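Two Grippers, One Table

June 19, 2024

I have been comparing grippers since April, a sentence I never expected to type and one that has gone over poorly at dinner parties. The plan was to spend two weekends on it, pick a winner, and move on with my life. The spreadsheet now has 95 rows.

The contenders are the Flindeck, a plain black parallel gripper with two fingers, and the Niver, which costs more and came in a nicer box. I run both off the same Windau controller, so when something goes wrong I know which manual to be annoyed at. The Windau manual devotes nearly 30 pages to mounting the controller on a wall and one paragraph to what happens when you send it two close commands in a row. (It does the second one first. I have no idea.)

My test is not scientific. I put household things on a table and ask each gripper to pick them up, carry them a short way and set them down where I said. A round trip with no drama scores a point. Dropping, crushing or flinging scores nothing, although I do write down the flinging separately for my own records.

The first round was all blocks and cardboard boxes, and both grippers looked brilliant. I nearly wrote this post then. It would have been a shorter post and completely useless, given how seldom anybody needs a cardboard box moved eight inches to the left.

Round two was real stuff, and the scores fell off a cliff. Out of 48 tries each, the Flindeck managed 37 and the Niver managed 30. I reran the Niver because I'd paid for it and wanted to feel better. I did not feel better.

Some of this is my fault. I set the closing force once, for the blocks, and then forgot it was a setting.
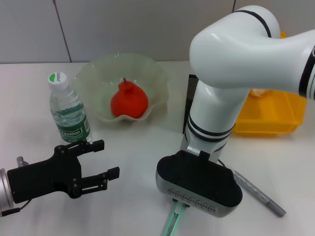
Bottles are where I lost most of an evening. Squeeze a half-empty one too gently and it slides, squeeze it harder and it folds in the middle, and the gap between those two is about as wide as my patience. The Flindeck found that gap more often. Pens are worse in a duller way: come in a hair too high and you close on air, a hair too low and you're pressing on the table and the controller throws a fault code that means either "collision" or "door open." I don't have a door.

Somebody in the comments last time told me to try the Jakubowski fingertips, which are soft and grippy and cost as much as a decent pair of shoes. I've ordered one set. They should fit the Flindeck with an adapter, and the adapter is on back order, so for now I'm going back through the bottle runs with the force turned down two notches.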